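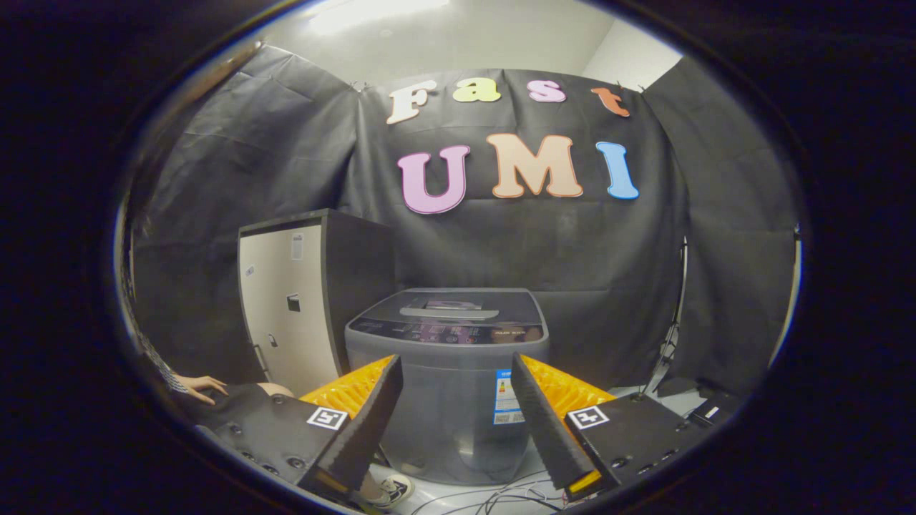

Top-loading washing machine, gray, with dark control panel. Energy label is on the body.

Lirdale 722 Top Loader
Item no. 3794

The Lirdale 722 is a washing machine for small homes, rented rooms and shared laundry rooms. You load it from the top, so you do not need to bend down with heavy wet clothes. The lid has a lighter gray handle across the center, and it is easy to open also with one hand. The buttons are on the dark panel in the upper section.

Please measure your place before you order. The lid must have free space over it to open fully, and the hoses need around 4 inches behind the machine. The floor should be flat and strong.

In the box: washer, inlet hose, drain hose, wrench for the feet, printed manual.

Spare parts: lint filter, order no. 1163. Filters from the older Radwan models do not fit.

Delivery to Drokov and Stinuvmont is included in the price. Carrying to upper floors is paid separately, so please write us your floor when ordering. Old machine can be taken away the same day if it is already disconnected from the water.

Questions before buying: ask for Segundo Villanueva at the service desk, mornings only in September.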